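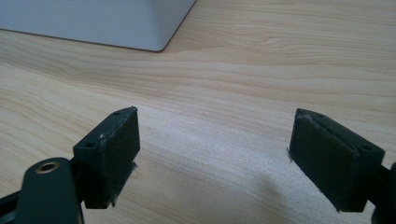
손형 그리퍼 시연 수집 규칙

손형 그리퍼 시연 수집 규칙은 사람이 그리퍼를 손에 들고 집안일이나 조립 작업을 직접 해 보이면서 로봇 학습용 기록을 남길 때 지키는 약속을 모아 부르는 말이에요. 줄여서 '수집 규칙'이라고도 하고, 제가 드나드는 작업실에서는 그냥 '손 규칙'이라고 합니다. 국제 표준처럼 번호가 붙은 문서가 있는 건 아니고요, 팀마다 조금씩 다르게 쓰던 메모가 서로 섞이면서 굳어진 쪽에 가까워요. 이 항목은 제가 릴타사리(Riltasari) 위키에 처음 올렸고 그 뒤로도 계속 손보고 있습니다. 백과 항목인데 말투가 왜 이러냐고 하실 분이 계실 텐데, 릴타사리는 원래 1인칭으로 써도 되는 곳이라 그대로 둘게요!

목차
1 이름
2 역사
3 적용 범위
4 장비 점검
5 작업대 규칙
6 시연 동작 규칙
7 기록과 폐기
8 개인정보
9 논쟁
10 같이 보기

이름

'손형 그리퍼'는 영어의 handheld gripper를 옮긴 말인데, '휴대형 그리퍼'라고 쓰는 분도 많아요. 저는 손형이 입에 붙어서 그렇게 씁니다. 다만 '로봇 손'이라고 부르는 건 말리고 싶어요. 손가락이 다섯 개 달린 장치와 헷갈려서, 부품을 주문할 때 진짜로 곤란해지거든요(제가 한 번 잘못 주문했습니다). '시연'은 demonstration이고, 시작부터 끝까지 한 번의 시연을 기록한 묶음은 '에피소드'라고 합니다. 이 항목에서도 그렇게 쓸게요.

역사

제가 아는 가장 오래된 판은 노시크(Nosik)라는 작은 공방에서 벽에 붙여 두던 한 장짜리 종이예요. 내용은 정말 단순했어요. 패드를 보고, 책상을 치우고, 이상하면 버려라. 그 종이를 세케레시(Szekeres) 연구실 사람들이 가져가서 항목을 늘렸고, 그때 '실패한 시연도 표시해서 남긴다'는 조항이 들어갔습니다. 지금 널리 도는 판은 빌렐(Villell)이라는 프로젝트에서 정리한 거예요. 빌렐은 에피소드 2,000개를 목표로 잡았다가 검수를 마치고 나니 1,325개가 남았는데요, 그 검수 과정에서 나온 지적 사항이 거의 그대로 규칙이 됐습니다. 그래서 빌렐판을 읽어 보면 어떤 조항은 엄청 구체적이고 어떤 조항은 한 줄로 끝나요. 균형은 안 맞지만 저는 이 울퉁불퉁한 느낌이 좋더라고요.

적용 범위

탁자 위에서 하는 한 손 작업과 두 손 작업이 기본 대상이에요. 컵 옮기기, 수건 접기, 상자 닫기 같은 것들이죠. 모터로 움직이는 로봇 팔을 원격으로 조종하는 경우에는 사람과 기계 사이의 안전거리나 비상정지 같은 별도의 안전 기준을 먼저 따라야 하고, 이 규칙은 그 기준을 대신하지 못합니다. 칼이나 불을 쓰는 작업도 범위 밖이에요. 빌렐판에는 '날붙이는 다루지 않는다'고만 적혀 있는데, 가위가 날붙이인지를 두고 토론 문서가 꽤 길어졌습니다. 저는 날붙이라고 봅니다.

장비 점검

제일 할 말이 많은 부분이에요. 손가락 안쪽에 붙이는 패드는 보통 폼이나 고무 같은 무른 재료를 쓰는데, 이게 소모품이라는 걸 자꾸 잊게 됩니다. 가장자리부터 올이 풀리거나 모서리가 들뜨기 시작하고, 그 상태로 계속 쓰면 잡는 느낌이 달라져요. 빌렐판에서는 에피소드 50개마다 작업을 멈추고 양쪽 패드를 눈으로 확인하라고 합니다.

이 항목 맨 위에 있는 그리퍼를 보시면 양쪽 패드 가장자리에 보풀 같은 섬유가 조금 삐져나와 있죠. 저라면 점검표에 '보풀 있음'이라고 적고, 패드가 제대로 붙어 있는지 손톱으로 살짝 밀어 봅니다. 단단히 붙어 있으면 계속 쓰고, 밀리면 교체해요. 교체할 때는 한쪽만 갈지 말고 양쪽을 같이 갈아 주세요! 새 패드와 헌 패드는 두께도 마찰도 달라서 물건이 한쪽으로 쏠립니다.

나사와 회전축도 봐야 합니다. 손가락을 끝까지 벌렸다가 천천히 오므려 보고, 걸리거나 헛도는 느낌이 있으면 그날 수집은 시작하지 않아요. 축 구멍에 금속 링을 끼운 모델이라면 링이 빠져나오지 않았는지도 같이 확인하고요. 카메라 렌즈는 마른 천으로 닦습니다. 입김을 불어 닦는 분들이 있는데 (저도 그랬어요) 규칙에서는 하지 말라고 되어 있습니다.

점검 항목은 이렇습니다.

패드: 보풀, 들뜸, 이물질
나사: 풀림
회전축: 걸림, 흔들림
렌즈: 지문, 먼지
저장 공간: 남은 용량
시계: 장비끼리 시각이 맞는지

작업대 규칙

작업대에는 그 시연에 쓸 물건만 올려 둡니다. 마시던 커피, 휴대전화, 열쇠는 다 내려놓으세요. 물론 일부러 어수선한 환경을 모으는 과제도 있는데, 그럴 때는 과제 설명에 '방해물 있음'이라고 먼저 적고 어떤 물건을 둘지도 정해 둡니다. 어쩌다 놓인 물건과 계획해서 놓은 물건은 나중에 기록만 봐서는 구별이 안 되니까요.

상판 재질에 대한 제한은 없어요. 밝은 나뭇결이든 회색이든 괜찮고, 오히려 여러 상판에서 모으는 편이 권장됩니다. 다만 유리나 광택이 심한 상판은 반사 때문에 위치 추적이 흔들릴 수 있어서 시험 기록을 먼저 한 번 돌려 봅니다. 또 완전히 민무늬인 하얀 상판도 추적에 쓸 특징점이 적어서 까다로운 편이에요. 저는 개인적으로 나뭇결이 있는 책상을 제일 좋아합니다. 눈도 편하고요.

조명은 에피소드 도중에 바꾸지 않습니다. 창가 자리라면 구름이 지나가는 것까지 막을 수는 없지만, 스탠드를 켜고 끄는 건 에피소드와 에피소드 사이에만 해요.

시연 동작 규칙

시작할 때는 손가락을 벌린 채로 잠깐 멈추고, 끝날 때도 물건을 놓고 벌린 상태로 멈춥니다. 이 '빈손 시작, 빈손 끝' 원칙이 있으면 에피소드를 자르기가 훨씬 수월해요. 속도는 평소보다 조금 느리게. 너무 느려도 곤란한데, 처음 하시는 분들은 대부분 과하게 조심스러워서 컵 하나를 옮기는데 한참이 걸리더라고요. 평소 설거지한 그릇을 정리하는 정도의 속도를 떠올리면 됩니다.

다른 손으로 물건을 거들면 안 됩니다. 떨어뜨릴 것 같으면 그냥 떨어뜨리세요. 그 에피소드는 실패로 표시하면 되고, 실패 기록도 쓸모가 있어요. 가장 골치 아픈 건 맨손이 슬쩍 들어와서 도와준 다음 성공으로 표시한 기록입니다. 검수하는 입장에서는 정말 눈물 나요.

연속 수집은 30분을 넘기지 않고 쉽니다. 손목 때문이에요. 그리퍼가 가벼워 보여도 팔을 든 채로 계속 쥐고 있으면 꽤 힘들고, 피곤해지면 손잡이를 쥐는 각도가 조금씩 처집니다. 저는 쉬는 시간마다 손목을 돌리고 물을 마셔요.

기록과 폐기

에피소드마다 과제 이름, 성공 여부, 장비 번호, 마지막으로 패드를 교체한 시점을 적습니다. 성공 여부는 시연한 사람이 바로 적고, 검수자가 나중에 따로 한 번 더 적어요. 둘이 다르면 두 값을 다 남겨 둡니다. 덮어쓰지 마세요.

폐기 대상은 영상과 위치 기록의 시각이 어긋난 것, 위치 추적이 중간에 끊긴 것, 과제와 무관한 사람의 얼굴이 찍힌 것입니다. 폐기할 때도 사유 한 줄은 남기는데, 노시크 시절 종이에는 이게 없어서 왜 버렸는지 모르는 빈 번호가 잔뜩 있었다고 해요.

개인정보

집에서 모을 때는 우편물, 약봉투, 가족사진, 모니터 화면을 미리 치웁니다. 함께 사는 사람에게도 미리 말하고 동의를 받아야 해요. 소리는 과제에 필요하지 않으면 녹음하지 않습니다. 참여자가 삭제를 요청하면 해당 에피소드를 원본과 사본에서 모두 지우고, 이미 나눠 준 묶음에 들어 있으면 받은 쪽에도 알립니다.

논쟁

패드 점검 주기를 두고 말이 많아요. 50개는 너무 잦아서 흐름이 끊긴다는 쪽과, 거친 물건을 다룰 때는 그보다 더 자주 봐야 한다는 쪽이 맞섭니다. 세케레시판은 횟수를 정하지 않고 '쉬는 시간마다'라고만 적었는데, 저는 솔직히 이쪽이 지키기 쉽다고 생각해요. 어차피 쉬어야 하니까 그때 보면 되잖아요.

실패 에피소드의 비율도 아직 정리되지 않았습니다. 일부러 실패를 연출해도 되는지에 대해 빌렐판은 안 된다고 하고, 세케레시판은 별도 표시를 하면 된다고 합니다. 토론 문서에 의견을 남겨 주시면 제가 토요일에 몰아서 읽고 반영할게요.

같이 보기

그리퍼 패드
에피소드 검수
모방 학습
원격 조종 안전 기준
가위는 날붙이인가 (토론)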